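Drawer Storage for a Shared Snack Desk
Student project report, Orkilberg workshop course
Submitted 6/9/20

1. Purpose

The project looked at a single piece of furniture, a gray desk with one wide drawer, and asked how it should be set up for two kinds of item: open dishes and sealed snack packets. The desk stands in the Lapiņa study room and is used by students between classes. Complaints collected in April were mostly that the top was too crowded to write on and that packets got crushed under books.

2. Desk dimensions

The top is 78 cm wide and stands 72 cm above the floor. With the drawer shut, a person can sit close to the front edge. With the drawer pulled out, the chair has to move back, so the drawer is best opened from a standing position.

Measurements were taken with a steel tape and entered in the Trimden sheet. Each length was read twice. Where the two readings differed, the tape was reset and a third was taken.

3. Items

Two items were used in all layouts:
One round off-white bowl, empty.
One snack bag, laid flat.

The bag was chosen because it is light and creases easily - a heavier packet would not have shown much difference between layouts. The bowl has a flared rim and takes up more width at the top than at its base. For spacing, the rim is the measurement that matters.

4. Layouts

Layout A: both items on the top, drawer empty.
Layout B: bowl on the top, bag in the drawer.
Layout C: both items in the drawer.

Layout A is the reference. The bowl goes on the left and the bag on the right, near the edge, which leaves the middle of the top free. The drawer is opened fully to check that it is clear before anything is moved.

Layout A, drawer open:

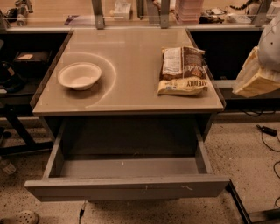
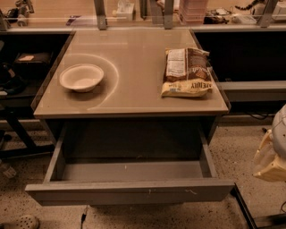

5. Results

Layout A keeps everything in reach but leaves a writing space only between the two items. A notebook fits there when closed. When it is opened, the bag has to be moved.

Layout B gave the most usable top. The bag lay flat in the drawer and did not catch when the drawer was closed.

Layout C cleared the top completely, but the bowl could not be used without opening the drawer, and the chair problem from section 2 came back.

6. Remaining work

The drawer front has a few pale scratches. They do not affect use and were left alone. A liner cut from Rostura felt was priced but not bought. Layout B should be tried with more than one packet before the drawer is divided.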